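Wednesday, paper folding notes

Second try at the pink stock today. The batch from Csizmadia is softer than what we had in June and I like it a lot more for the fans and the little boxes (the old stuff cracked if you so much as looked at it). Ordered 300 sheets, so there's room to make a mess. Up close all you get is soft pink and gray with one crease-like line through it, and that line is the part I care about.
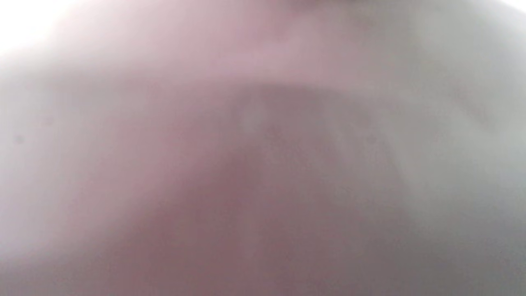

Edit Sipos

Started with strips for the Cirkum garland. Cutting them all to one width is tedious – I gave up and let some come out wider and longer than the others, and I think the garland will look better for it. Keep the stack square next to you while you work. Mine wanders, the edges go uneven, and then every sheet I take off the top starts out crooked. Fingertips on the side of the pile does the trick, more or less.

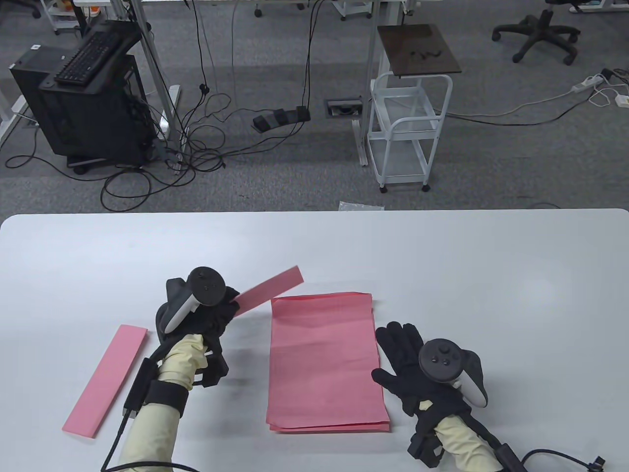 Flattening before the first fold

One sheet at a time, portrait way up, one hand on a lower corner and the other on the opposite upper corner. Press outward, wait a bit, let go. Faint creases stay in whatever you do, and I've stopped fighting them. Gloves are great for this, by the way, no fingerprints on the pink! Still want to know if a warm iron would help or just ruin it.

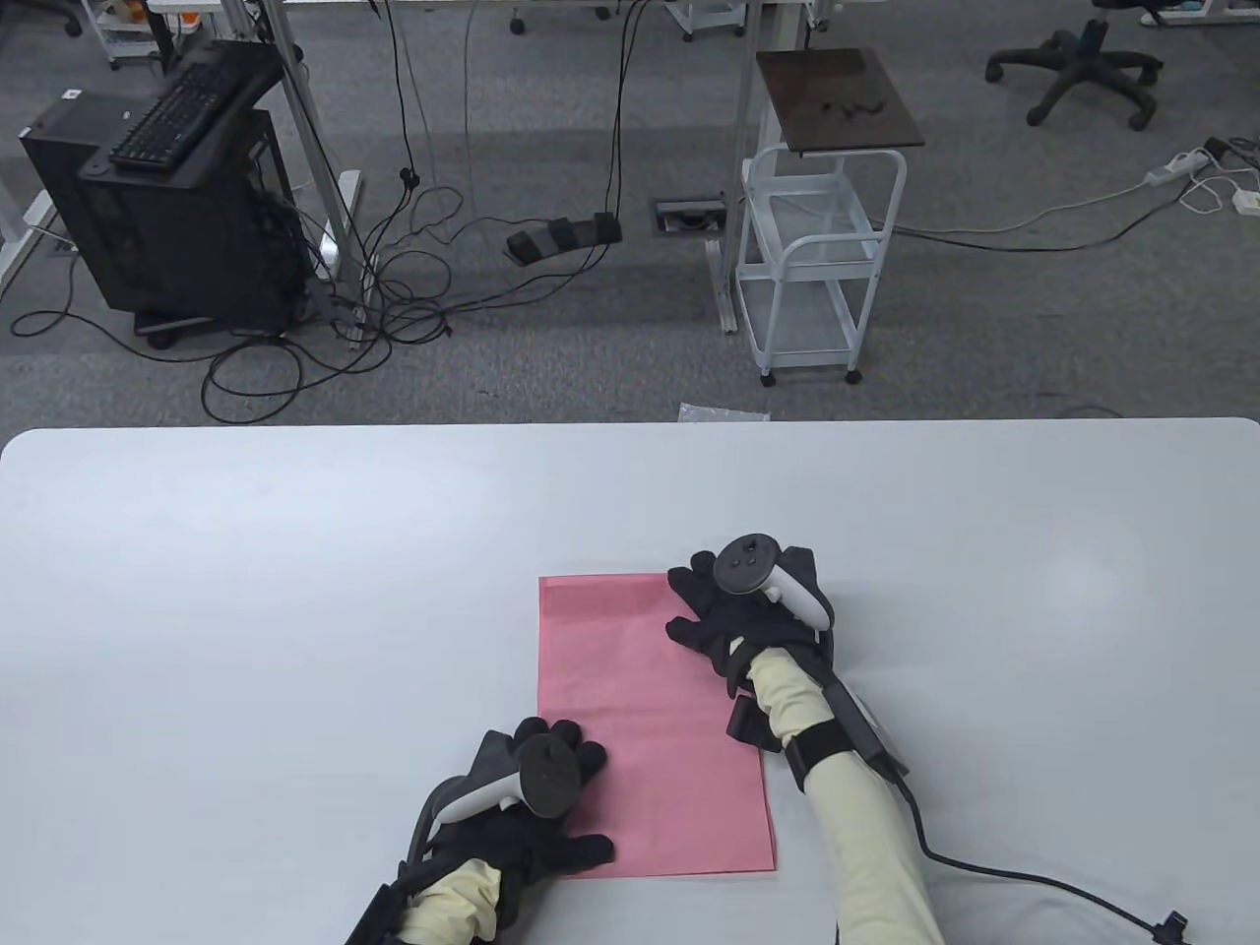 Ilona Fekete: I'd skip the iron. I put 11 sheets under the big Skilix catalog overnight and they came out nearly flat, and the color didn't change. Try that before you heat anything.

OK, catalog it is. Meanwhile I went on to layering, pink over white, with a thin edge of the pink lying over the white sheet. The white wants to curl up, and the pink bunches into ridges wherever you pinch it, so pinch where the gathered part is meant to go and leave the other end smooth. I love how the light sits on the smooth panel. 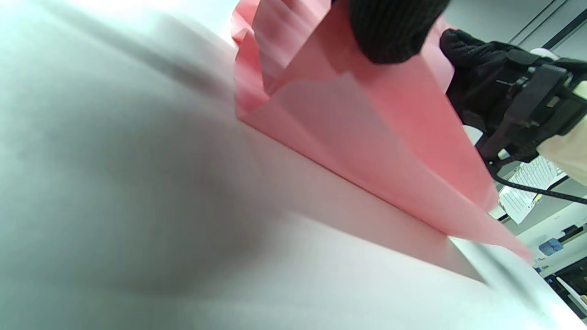

Last edited Wednesday, 4:40 pm

Still to do: ask Csizmadia if they carry the same pink in a heavier weight, and find the bone folder. Ilona wants 200 strips for the garland, which seems like a lot to me, but she's the one hanging it.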